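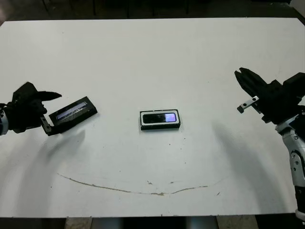 Bukano bench notes, Wednesday, trays and the taped plate

Started at 9:15 with coffee I shouldn't have had that near the table. Plan for the day was to get through the tray fit questions, decide what to do with the taped plate, and write up the packing sheet so the Raltthorpe people stop emailing me for it. I got through the first one and a half.

Trays first. I keep calling them trays and the parts list calls them cases, and I've given up fighting about it. Black outside, thick sides, glossy insert. If you're reading this later and looking for "case" in the binder, it's the same entry, just filed under the wrong letter (mine).

The thing I wanted to know was whether you can tell how well an insert is seated by looking at it lying flat. My gut said yes. After a morning of staring I'd say sort of. With the tray flat on the white table you get a very clear look at the thin white inner border, and if that border looks the same width all the way round I'm happy to call the insert centered. What it doesn't tell you is whether the insert is down. For that you have to tip the thing and look along the glass. Flat on the table the face just goes black on you, apart from wherever the light lands, and you could have one corner riding high and never know it. Tip it up and the reflections run across the glass and you can see whether they run straight or take a little kink.

So, new habit, and I'd like everyone to pick it up: border check flat, seat check tilted. Do the flat one first. I did it the other way round for the first batch and kept forgetting which ones I'd already tipped.

About the purple. There's a soft lavender patch that likes to sit toward one end of the glossy inserts and I lost a good 15 minutes to it this morning. I was convinced I had a bad coating. Turned the tray, looked again, wiped it, looked again, got annoyed, went and topped up the coffee. I'm putting it down to light for now, but I haven't ruled the coating out and I'd like somebody with fresher eyes to try it with the blinds down. If the patch stays put on the glass when the tray turns, it's the glass. If it stays put in the room, it's the room. Please write down which! Last time we had this conversation (back in January, page 31 of the old book) we all agreed out loud and nothing got written, and now I can't find out what we agreed.

Table

The white top is getting scuffed. It isn't terrible and for trays it doesn't matter much, but I noticed I was reading scuffs as edge shadow a couple of times when I was trying to see whether a tray was sitting level. I tried some of the Grindosov cleaner on the corner nearest the sink and it took the gray off and left the scratches, so that's about what I expected. Do we want a new top, or do we want a mat? A mat would be kinder to the glass. On the other hand the mats we've had before were all dark, and a black tray on a dark mat is no good to anyone; half of what I can see today I can see thanks to that white. If somebody finds a plain white mat that doesn't curl at the corners, buy it and put the receipt in the tin.

Also, the long edge of the tray throws a narrow shadow on the top, and that shadow is useful. Even width along the whole side means the tray is sitting down properly. I'd never thought to use it before and I'm a bit pleased with myself. It won't work with the desk lamp pushed right up close, the shadow goes double, so leave the lamp off and stay with the ceiling lights.

Lifting

Pick the trays up by the black sides and keep off the glass. I know, I know, I've said it before. But two of the prints I cleaned off this morning were mine from last week, you can tell by the size, so I'm saying it to myself as much as to anyone. When you're setting one back down, let the lower edge touch first and then ease the far end down. Don't drop the last bit. A small drop makes a nice definite clack and it feels like you've done something well, and then you go to check the border and the insert has wandered.

I'd like to try felt dots on the bottoms. There's a card of them in the second drawer. I don't want to stick them on anything we might ship, so it would have to be the bench set only.

The plate

Right, the taped plate. This one has been moving around the shelves since before I took over the book, and every time I tidy I find it somewhere else. It's the dark one with the slim purple bar on the front and the rough edges. The binder has it under number 930 with no description at all, just the number and a tick. Thanks, whoever that was. Here's what I'd put down if I were filling in the line properly: charcoal or near black, taller than wide, looks rough-cut, top edge slightly off square. Bar runs up and down, a little left of the middle, and pokes out past the bottom of the plate. Tiny pins or teeth along the lower left side of the bar. Clear tape over the upper part.

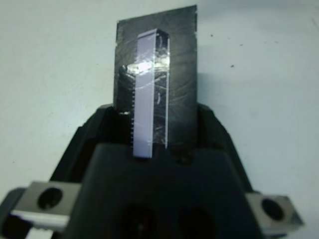 My worry is the tape. It's wrinkled and it catches the light in patches, and the worst of the glare sits right on top of the bar, so you can't judge the color there at all. If you need to compare the purple against anything, use the stretch below the tape. I spent a while tilting my head this way and that trying to get a look through the shiny part and it's a waste of time.

The obvious thing is to peel it and start over. I went as far as getting the plastic scraper out, and then I put it back. I don't know what else is keeping the bar on. If the answer is nothing, then I've got a loose bar with a row of very fine pins on it and a plate with no marks to say where it used to sit. So before anybody touches the tape, we need a tracing. Lay the plate down on squared paper, draw round the outline with all its wobbles, then mark where the bar starts and stops and how far it sticks out at the bottom. Mark which side the pins are on too. It seems silly to write that down while you're looking straight at them, but once a part is flipped over on a bench it's the first thing people get wrong (see the whole sorry business with the hinge samples).

I also want to try a gentler tape. Kļaviņa sent us a sample roll with the last order and I've only used it for labels so far. It's matte, it comes off clean from paper and from the shelf edges, and I'd be curious how it does on a scuffed dark surface like this one. Try it on scrap first. There's a bit of offcut in the blue bin that's close enough. If it lifts without leaving gum behind after a night, I'd go ahead and use it on the plate, one narrow strip at the top, well away from the pins, laid down flat with no folds.

The smears are a separate question. The face of the plate has faint swirly streaks all over, and I can't decide if that's the coating being uneven or just years of sleeves and shelves. I've left it alone. A dry soft brush is as far as I'd go until we know. No Grindosov on the plate, please, it's fine for tabletops and I don't trust it on anything else.

Packing sheet

This is the half I didn't get to. Rough version so it isn't lost:

Trays go glass up, one layer, tissue between neighbors.
Check the border before the tissue goes on, you won't want to unwrap it.
Anything with exposed pins gets its own box and a stiff card on the pin side.
Taped items get a note saying LEAVE TAPE ON, in capitals, on the box and again on the inside slip.
Weight written on the lid.

For the tissue, we bought the pack of 500 sheets and I think we're going through it faster than we need to. One sheet folded in half does fine between two trays. I've been using two flat ones out of habit and they slide over each other, so it's worse as well as wasteful.

Raltthorpe want the boxes labeled on the short end so they can read them on their racking. Fine by me. It does mean the old labels are too wide, and they wrap round the corner and peel. I've cut a few down with the guillotine and left them in the lid of the label tin. If they work I'll cut the rest, it's a nice job for a slow afternoon with the radio on.

Left over for next time

Purple patch with the blinds down, as above. Squared paper, we're out, there's graph paper in the office but the lines are too pale to see under a dark part. Felt dots on the bench set. Fill in the 930 line in the binder, in pen. Ask Kļaviņa whether the matte tape comes wider.

Stopped at 4:30. Scraper is back in the drawer, clean cloths are on the hook, and the used ones are in the sink, sorry, I'll do them in the morning.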